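Subject: Re: [trurkel-users] Slow thumbnail generation on large image folders
From: Abla Srour
To: trurkel-users

On Thursday, Ragab wrote:
> After the upgrade our nightly job takes all night. The folder
> has 600 stills in it, and the old version was done before anyone
> got to work. CPU sits near idle the whole time. Is there a
> setting I missed, or do we roll back?

Don't roll back yet. Idle CPU means the workers are waiting on disk. The new release writes a lock file next to each source image, and on a network share every lock costs a full round trip. If your source folder is mounted over NFS, that is where the time goes.

Set lock_dir to a local path in the main config, then restart the scheduler. A reload is not enough, as the value is read once at startup. I tested with the set we keep on the Jovari share, which compresses poorly at the default quality.
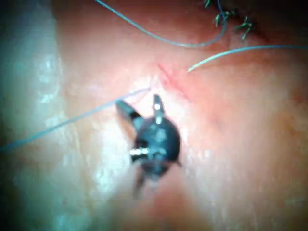 With locks on the share, the run took 13 minutes. With lock_dir on local disk it took 2. Same host, same worker count, cache cleared before each run.

Two other points. The worker count now defaults to one per core, and that is too high for most file servers. I use 7 and see no gain above it. Also check that your cache key does not include the modification time. Some backup tools touch every file, and the whole folder then gets rebuilt for no reason — the log shows this as "stale" on every line.

On quality: the default of 70 leaves blocky patches around bright highlights on metal. Raising it to 82 cleared that up on my set, and the files grew only a little. The long version is on the Radus wiki under "Thumbnail tuning", and the top of that page is pasted in below for those without a login.

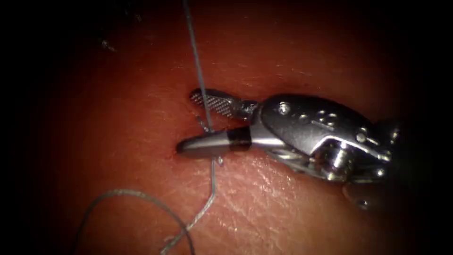

2 min read

Thumbnail tuning

Start with the lock directory. It must exist before the scheduler starts and must be writable by the worker account. If it is missing, the scheduler falls back to the source folder and logs a single warning, easy to miss.

Next, set the quality value per folder, not globally. Line art and scanned text need different values from photographs.

If the job is still slow after both changes, send the scheduler log and the output of mount to the list.

Abla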